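4 Setting up repayments in Purnider

Follow this section once your loan account shows as Open. You will need your agreement number, the sort code and account number of the bank account you want to pay from, and access to the mobile number you gave when you applied.

4.1 Adding a bank account

1. Sign in to Purnider and choose Repayments from the main menu.
2. Select Add bank account.
3. Enter the sort code and account number without spaces or hyphens.
4. Enter the account name as printed on your bank statement. Initials are accepted in place of first names.
5. Select Check details. The check can take up to 45 seconds. Do not close the page while it is running.
6. Type in the code sent to your mobile and select Confirm.

Note: Joint accounts can be used if either holder can authorise payments alone. If two signatures are needed, use the paper mandate supplied by Whitelaw with your agreement.

Caution: After 3 failed checks the form locks until the following morning. Have a statement in front of you before you try again.

4.2 Choosing a payment date

1. From Repayments, open Payment date.
2. Pick any date from the 1st to the 28th.
3. Read the revised schedule. The first payment may be larger than the rest if the new date adds days to the first period, as interest is charged daily.
4. Select Accept schedule.

A change of date made close to a payment that is already being collected applies from the next one. If you have set a date in April, for instance, and the April payment is marked Processing, the new date starts in May.

4.3 Making an extra payment

1. Open Repayments, then Pay extra.
2. Enter an amount in pounds and pence.
3. Choose what the payment should do:
Shorten the term – the monthly amount stays the same and the loan ends sooner.
Lower the monthly amount – the end date stays the same.
4. Check the new figures and select Pay now.

Example: your monthly payment is £440 and you pay an extra £600 with Shorten the term selected. The next collection is still £440, and the end date on your schedule moves forward.

Caution: An extra payment does not replace the monthly one. Your normal collection will go ahead on its usual date.
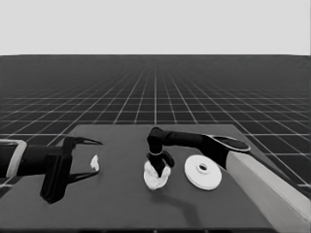
Figure 4. Left arm and gripper over the tabletop, simulated view.

4.4 Linking Dronano or Stostero

Balances can be shown in either budgeting app. The link is read-only – no payments can be made through it.

1. In Purnider, open Settings, then Linked apps.
2. Select Dronano or Stostero and sign in when asked.
3. Tick the loan accounts you want to share and select Save.

To remove a link, return to Linked apps and select Unlink. Figures already copied to the other app stay there until you delete them in that app.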